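Reviewed: hand-held gripper for recording cloth handling, tried at the Herkov open day in June.

Herkov opened its workshop to outside visitors for one afternoon, and most of the floor space went to the Skendine arm cell. I spent my time with the hand-held gripper instead. My interest is in fabric work: towels, napkins, light garments. I wanted to know whether the tool is comfortable enough to use for a full shift and whether the fingers can take hold of soft goods without a second attempt.

## What was on offer

Visitors were given a short briefing, then 15 minutes with the tool. Staff stayed close by and answered questions in detail, except on price, where the answer was a request form. The supplied task sheet listed 7 exercises, starting with picking up a folded cloth by its top edge and ending with a shirt laid flat and folded in thirds. I finished five of them.

Software for reviewing recordings comes from Cundoder. It was shown on a laptop by the entrance and is not rated here, as I did not get to operate it.

## Build

The gripper is black, with a wide body and a large round housing on each side. Four linkage arms run forward from the body to two finger pads. It is a parallel linkage, so the pads stay square to each other as they close. The pivots are capped in silver-gray. I checked for side play by pushing one pad with a thumb while holding the other still, and found a little at full opening and none I could feel when closed.

The weight is carried well forward. With the wrist straight this is no trouble. Reaching down onto a low surface, such as a bed, puts the wrist at an angle, and after ten minutes I wanted to change hands. A second strap position would help.

## Grip on fabric

Terry and similar soft, thick cloth is the easy case. The pads close on a fold and hold it, and there is enough feel through the handle to tell one layer from two. Thin cotton is harder. On a flat pillowcase I had to push the fabric into a ridge before the pads could take it, and twice I picked up the sheet underneath as well.

Blue edging on the pads makes them easy to find against dark cloth. On the red practice piece I could judge the closing point by eye, with no need to lean over.

## Visibility

The wide lens takes in the gripper, the work and a good part of the room behind it. Straight edges bend toward the sides. Anyone measuring distances from the recordings will need to correct for that, and the Cundoder staff said their software does so on import – I could not confirm it on the day.

The body takes up a lot of the lower view. For work on a bed or table this matters less than I expected, as the pads sit close to the middle. Small items near the body are easily lost.

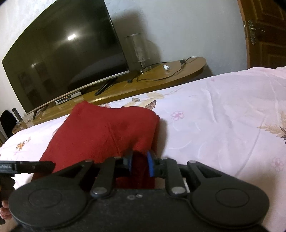
## Scores and remaining questions

- Build: good. Minor play at full opening.
- Comfort: fair. Front-heavy on low surfaces.
- Thick fabric: very good.
- Thin fabric: fair, with practice needed.
- Documentation: poor. One printed sheet, no parts list.

Herkov could not say how long the pads last. I asked for a figure in cycles and was told that testing had stopped at 300 on the current set, with no visible wear. That is too few to plan a purchase around. Ametepe sells replacement pads for similar tools, but nobody at the bench knew whether they fit this one. I have left both questions on the request form and will update this page when the reply comes in.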